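Comparing wrist camera and side camera with the same gripper
Posted by Trelleyhand

I am trying two grippers, Deltex and Liapis, on one small arm with a black table and tagged white parts. My question is where to put the camera.

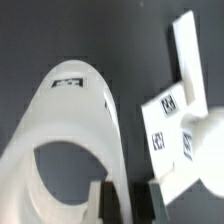

With the wrist camera the tags become smeared when the arm moves, so my pose jumps by 5 mm. Must I slow the arm, or change the exposure?

slowarm_27

Both. I would check these in order:

1. Reduce speed to 35 percent and log the pose again. Look also at how much of the view your gripper takes.
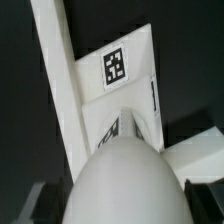 2. Put a sheet with four tags flat on the table, and calibrate the fixed camera on it.

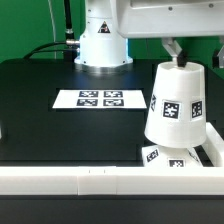
3. Repeat each grasp 27 times with both grippers, same part, same start position.

Do not compare from one grasp only. I made this mistake in February.

Uka_user

For me side camera is enough. Keep the tag sheet near the base, where the arm does not cover it. 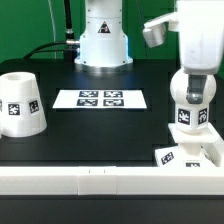
Then tall parts go to the sides. I did not try the Liapis, only Deltex, and its fingers are good for thin edges.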